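Progress report to the Vostar Fund: The Gosling Chronicles, prequel volume
Grant period two, submitted 22 Sep 2021

When we last wrote, the prequel had a title, a cover sketch and a villain with no motive. It now has two titles, the sketch has been thrown out, and the villain has so many motives that one of them had to be moved to a later book.

The manuscript stands at 1407 pages. Your grant letter asked for "a slim introductory volume." We have read that sentence several times and have decided to split the book. Part one, which ends with the fall of Kimberg and the family's first night across the river, is in second draft. Part two is in a box.
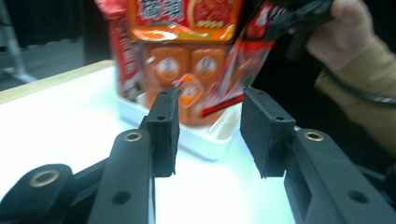 The split has a cost. Every reader of the main series knows that the old duchess survives the siege, so a first part that closes on whether she survives it was never going to keep anyone awake. The author has rewritten the last 40 pages from the point of view of the stable boy, about whose fate the series says nothing at all. He may live. He is currently under a cart.

Continuity work took most of the summer. The series gives three different ages for the elder Gosling brother at the time of his exile, and in book four he recalls a brother who, by book six, has always been a cousin. We have settled on cousin. The map has been redrawn as well, because Kimberg was a port in the first book and has been two days' ride from the sea ever since.

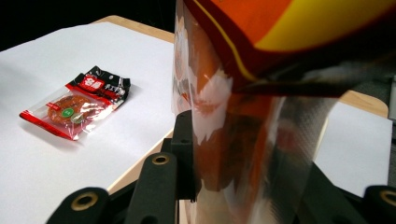
A snack packet on white paper.

Test reading went ahead in September as planned. We sent part one to 200 members of the series mailing list, half of whom had read the main books and half of whom said they hadn't. The second group knew a suspicious amount about the duchess. Comments were generous on the siege and the river crossing, and less so on the prologue, in which a mountain is described for eleven pages. The mountain has been cut to two.

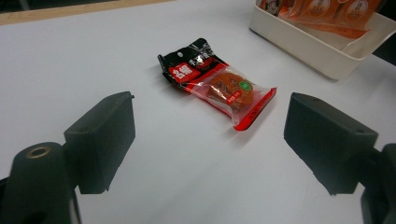
Griron wrote back that the prologue should stay exactly as it was, that the mountain was the best character in the book, and that anyone who skipped it didn't deserve the siege. Griron also wanted to know whether the curse in chapter nine is the same curse as in book three or a new one, since the wording doesn't match.

It was meant to be the same curse. Chapter nine has been corrected, and the mountain remains at two pages pending further pressure.

On money, we are within budget for editing and over it for printing and postage - see the page count above. We ask to move the unspent part of the audio line to cover the difference. The audio edition can't start until someone decides how the river people's names are pronounced, and the author has so far said them differently every time. 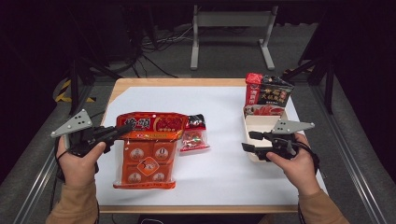
Two hand-held grippers at the table, with an orange-red package on the paper.

Still to come in the next period: a final draft of part one, a cover without a hooded figure on it, and a chapter outline for part two. We would also like to agree with you on which title to keep. The author prefers the long one.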